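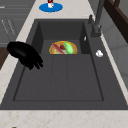
Buvidach Composite Sink, Charcoal

Product details

The Buvidach is a big, dark, matte sink for people who cook more than they clean and would like some help hiding it. It comes from Susteo, who make four kitchen products and have strong feelings about all of them. It has a deep basin and a large shallow drainboard section, molded as a single piece, so there is no seam between the two for old coffee grounds to move into.

The color is charcoal. Susteo used to offer a white version as well. We sold it for one year, fielded the calls about tea, and now we sell charcoal.

What it's made of

Ground stone and resin, pressed into a mold and baked. You will see this called granite, quartz, composite or "engineered mineral," depending on how much the store wants for it. The color goes all the way through, so a scratch shows up as a slightly different gray and not as a white line you have to look at for ten years.

It is quieter than steel. Dropping a spoon in it sounds like dropping a spoon. The flip side is that thin wine glasses lose every argument with it, and a rubber mat is a good buy if you own nice ones.

Heat and stains

Rated to 500 degrees Fahrenheit. A pan straight off the burner is fine for a moment, but please don't make a hobby of it. Coffee, beet juice and turmeric wipe off with dish soap. Hard water is the real enemy - it leaves a pale film on dark sinks, and the film gets worse the longer you pretend it isn't there. Equal parts white vinegar and water, ten minutes, soft sponge, rinse. Skip the steel wool, and skip bleach left overnight.

If the surface starts to look dull, rub in a little mineral oil and buff it off. Cooking oil also works, for a week, and then your kitchen smells like an old diner.

Fitting

Made to drop into a cutout or mount under a solid countertop. Use the paper template in the box and not the drawing on the carton, which was made by someone who had never met the sink. Two people for the lift. Dry fit it before you open the silicone. Laminate tops: drop-in only.

The drain takes a standard basket strainer. Ours is the Cetetti, sold separately, and yes, we know how that feels. It has a metal basket and a stopper that closes when you push it. The cheaper Eberhard strainer fits too, and does the job as long as you never need the stopper.

In the box

Sink
Mounting clips and screws
Paper template
Care leaflet (the vinegar advice again, with less sympathy)

Faucet, strainer and silicone are not included.

Price and ordering

Sink, charcoal: $181
Sink, charcoal, open box: $176

Open box means somebody measured after ordering. The sink itself is checked before it goes back on the shelf, and the carton will be ugly.

Next delivery arrives Tue 24 September. Orders go out by freight, curbside only. The driver will not carry it up your stairs, and asking nicely has been tried.

Warranty is 2 years against cracks and fading in normal home use. Keep the receipt somewhere other than the cabinet under the sink.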